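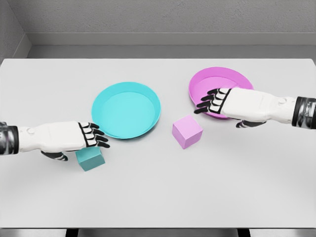
Hollis Readers' Club, Long Books Group

Home Forums Long Books New Posts Search Log In

Rereading a series before the last book comes out: all of it, or just the one before?
4 min read

marginalia_moth
Okay, I need opinions and I need them soon. The last Drorier book lands in February and I want to go in with everything fresh. I added up the page counts in my own copies last night and the whole series so far comes to 3,672 pages. That's a lot of pages! But I'm so excited about this ending that I've half talked myself into it already.

So do you reread the full series before a finale, or do you just do the most recent one and trust your memory? I read the first one on a bus trip years ago and all I can remember is the flooded library and somebody's aunt.

papertrail
Full reread, no question. I did it before book four and it was the best reading month I've ever had. You catch so much. The bell in the second chapter of book one comes back THREE times and I'd missed every one of them. The aunt is important, by the way. Go back for the aunt.

slowreader_sukance
I'm going to disagree, and I say this as someone who loves these books. I tried the full reread last time and burned out in the middle of book three (the long winter section, you know the one). By the time the new one arrived I was so tired of everybody in it that I let it sit on my nightstand until spring. Now I read the last 11 chapters of the previous book and go straight in. The hunger is still there when I start.

papertrail
The winter section is the best part!!

slowreader_sukance
It is 900 pages of people being cold.

papertrail
It's a 900-page book, the cold part is maybe half of it. And the letters are in there! How do you skip the letters?

dogearedtwice
Can I throw in a third option? Audiobooks for the ones you remember well, print for the ones you don't. I did books one and two on audio while I was painting my hallway and it felt like no effort at all. The reader does a wonderful ferryman. Then I sat down with three and four properly, with tea and a pencil.

marginalia_moth
Ooh, I hadn't thought of splitting it. Does the audio have the maps? I always need the maps.

dogearedtwice
No maps, sadly. I kept the paperback open on the paint can lid. It now has a pale green thumbprint over the harbor.

inkwell_tudow
The Tudow branch library has the big hardcover of book two with the fold-out map, if anyone wants to borrow it. I had it out until Wednesday and it's back on the shelf now. The coastline is different from the paperback one, and I have a whole theory about why.

papertrail
Please post the theory.

inkwell_tudow
I think the second map is drawn by the cousin, after the flood. Look at which villages are missing. Every one of them is a place the cousin says he never visited. I noticed it on my third time through and I had to get up and walk around the kitchen.

slowreader_sukance
Or the publisher hired somebody new to draw it.

inkwell_tudow
You're no fun and I'm still right.

latelamp
I'm on moth's side of being nervous about memory. There are a few fan recaps out there, and I read one before book four, but it told me what happened and left out how anyone felt about it, so when the sisters finally met I knew it was a big moment and didn't feel a thing. I went back later and read it properly and cried on my lunch break. So I'd skip the recaps. If you only have time for one old book, make it book two. Nearly everything that's still open starts there.

slowreader_sukance
Book two is a good call. I could live with that one.

papertrail
Book two AND the letters from book three. That's my final offer.

pagesbeforebed
Coming at this from the other end: I've never read any of them. My sister gave me the set and I got through the first 1,000 pages way faster than I expected. I'm having the time of my life and I'm a bit jealous of you all having something to remember. Please keep the aunt stuff vague, I've only just met her.

marginalia_moth
Oh no, sorry! Nothing more about the aunt from me. And I'm jealous of YOU.

Okay, I think I have a plan. Audio for book one on my walks, print for book two with the library map (thank you, inkwell), then the letters and the last stretch of book four. If I get hooked in the middle and end up reading all of it anyway, then papertrail wins.

papertrail
You will get hooked. See you in the winter section.

slowreader_sukance
Bring a blanket. And post when you get to the sisters, I want to know if you read that conversation the way I did. I've always thought the younger one was lying.

latelamp
Wait, you think she was LYING?

inkwell_tudow
New thread for that, please, with a spoiler warning for pagesbeforebed. I've got notes.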